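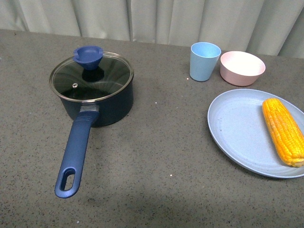
Saucepan, lid on. Corn on the plate.

To: kitchen-automation list
Subject: Re: Etholm arm kit, worth it for the teaching kitchen?

Sorry for the slow answer, been up to my ears. Quoting the bit I'm replying to and snipping the rest.

> We have been offered the Etholm kit through Bikeo, arm plus gripper
> plus a year of their support service. The brochure is all pans and
> plates. Does it really cope with ordinary kitchen things, or only
> with the blocks in the box? And what did yours cost once you had
> added everything up? We have one worktop and not much patience.

Cost first. 2000 for the kit, then 300 for the support year, which Bikeo will tell you is optional. Take it. We rang them 17 times in the first month, mostly over the calibration, and the person on the other end knew the thing inside out. Without that I'd have sent it back.

Part number for the spare fingers is 2607, write it down now, it is not in the manual. Or it is, but in the wrong chapter.

Ordinary kitchen things: yes, mostly. We gave up on the blocks after the first afternoon and went over to a saucepan with a lid, a cup, a bowl, a plate and an ear of corn. Lid off, corn from one place to the other, lid back on. Sounds like nothing. It's a good test though, as a lid knob wants a very different approach from a corn cob, and the plate rim is lower than you think when you're coming down on it.
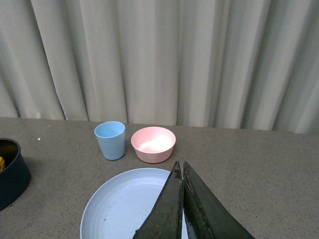 The fingers come to a point and that's both the good and the bad of it. Good for getting in close between things. Bad if your height is out by even a little, then you're tapping the worktop and the software stops and sulks and wants a restart. Set the table height yourself. Do NOT trust the automatic one. Ours was out every morning until we did it by hand, and support agreed in the end that the routine gets confused by speckled surfaces. There was meant to be a fix in March. Havent seen it.

Other gripes, in no order:

Power lead too short. Bring an extension.

The teaching software forgets your named positions if you close the window before it has finished saving. No warning. Save, wait, then close.

Clear lids. It can't see glass well, so we teach the lid by position and put it back in the same spot each time. If it has been knocked, start again.

Manual is translated from something and the section on grip force uses two different words for the same setting. Ask support which is which, they have a one page sheet.

What I do like: it's quiet, the speed limit is sensible out of the box, and someone who had never touched one was running the corn routine before lunch. The recordings play back nicely too, so you can see where a grip went wrong. And the light crockery doesn't get skated about as much as I'd feared.
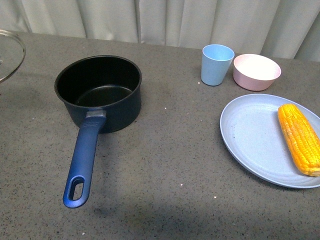

Gatchalian wrote back off list to say that the Pemside kit does the same job with rounded fingers and a longer lead, but that the support there is email only and answers take days, so anyone on their own with it should think hard before saving the money. Also that the Pemside height setting is manual from the start, no automatic one to argue with.

Fair enough. I've not used the Pemside so can't compare. If you have somebody technical in the building it might suit you better. We don't, and the phone line is what we are realy paying for.

One more thing, ask Bikeo for the loan period before you sign. They do one, it's not on the price list. Can send you my list of settings if you want it, it's a text file and a mess.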